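Wilau Workshop Help: Robots and Automation

Two-arm sorting cell in a shared workshop: is it worth carrying on?

Posted by benchleft, February 9, 2020

I have a share in a two-arm build at our workshop in Trodetitz. The job is sorting: artificial fruit and veg off a white table, on to a pink plate and a green one. The plan was to have a demo by July. I've put in 400 of my own money and I'm starting to think one arm would have done the same work with half the cabling.

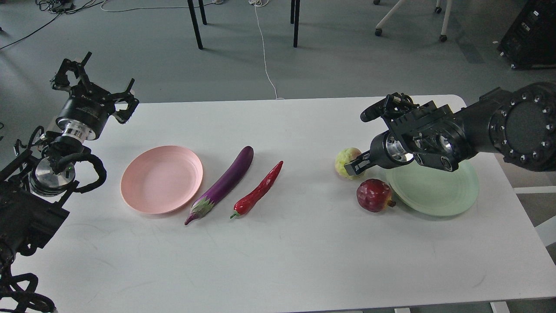

Do two arms need to share one controller? A shared one is easier to keep in step, though two separate ones will do if each arm stays on its own half of the table.

We have a controller each, and they talk over something called Cele that one of the others found. I don't trust it. The logs hold 536 attempts so far and I couldn't tell you which of them count as good, as everyone marks them differently. The long things are my main doubt. A round fruit can be gripped almost any old way, but an aubergine swings if you take it too near one end.
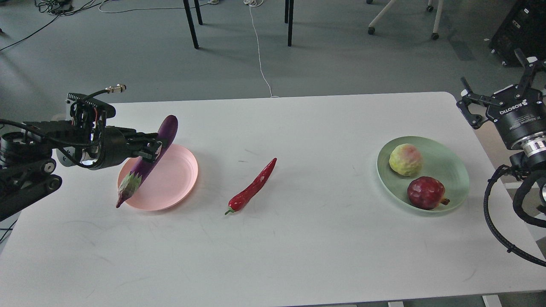 Left gripper with the aubergine at the pink plate.

So do I stick with two arms, or sell one while it's still worth something?

2 replies

I'd keep both for now, but I wouldn't believe a word of your log. Before you sell anything, agree what a good attempt is and write it on the wall. Ours was: item on the right plate, let go, arm back home, no hands near the table. Our score dropped badly once we used that, and it was the first honest one we'd had.

Then run one arm alone with the other parked high and well back. Same items, same starting places. If one arm does the lot in a time you can live with, you have your answer. 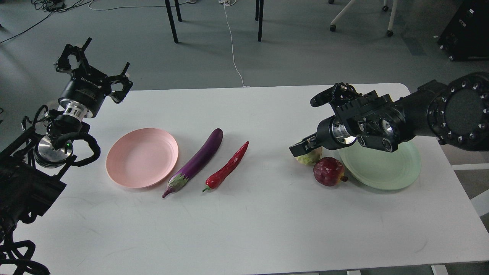 oldsolder
Moderator, Robots and Automation

The other thing I'd look at is your starting layout. People set the items down in the same places every time and then tell me the thing "finds" them. Shift everything a hand's width and try again. Turn the chilli the other way round. If it falls over at that, a second arm won't save you and neither will a cleverer program. Expect to lose up to 3 evenings on this, and keep the old settings somewhere safe.

As for Cele, I've used it and it's fine until one side restarts. Then it sulks, and you have to restart the other side too. Prodia is no better, whatever their forum says.

cablesnag

Sell one. We had two arms and spent all our time stopping them hitting each other. Also check your grip force, most people have it set far too high for plastic fruit and then wonder why it pings off across the room.

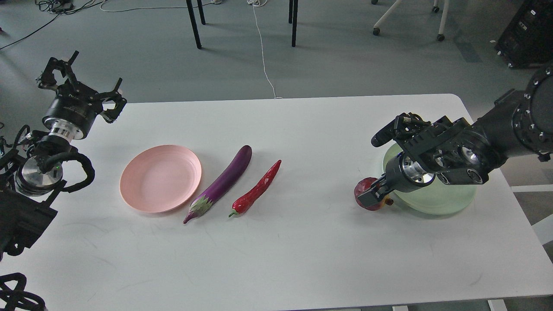
benchleft writes back that the force was indeed near the top of the range and has now been halved, but that selling is off the table until the one-arm test has been run, and that the others in the share would want a say anyway.

Fair enough. Still think you'll sell it – 4 of the people I know with two-arm builds did, and the rest just stopped turning up. What are the finger pads made of, by the way? Bare plastic on plastic is hopeless.

Marked as open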